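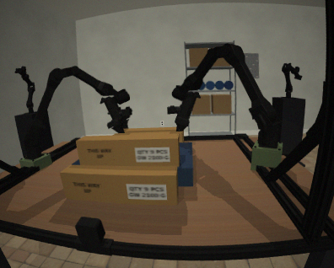 Hi again, me with the box stacking project for the Endance robotics class. I'm reopening this one because my two-arm run still quits partway through and I'm out of ideas. I updated the simulator to build 116 in December like you asked, and loading is way better now (thank you!), but the right arm keeps throwing a "grasp timeout" at step 84. My first thought was the weight, so I checked the carton settings against the labels. They say GW 2100 G on the two stacked cartons with both grippers hanging over them, and my config file says 2.1 kg, so that part matches. Then I swapped the left and right controllers, and guess what, it's still the right arm that times out. Ugh.

Other stuff I tried last night:
Cleared the Dusudix cache and restarted. Same error.
Raised the grasp timeout to 3 seconds. It got to step 106 once, then never again.
Ran it with the left arm only. No errors at all, but my assignment needs both (sad face).

I also saved a view from higher up so you can see how close together the wrists get.
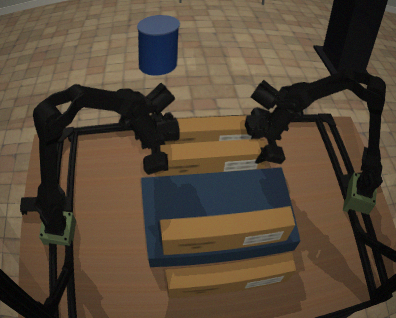

Both grippers over the boxes, blue box in the middle

Could the collision margin be too big when the grippers are side by side like that? Ilari Kuusisto on my team thinks so, but I can't find where to change it, and the Nazari scene file is read-only for students. If you can unlock it or just tell me which line to edit, I'll rerun it right away and post the new log here.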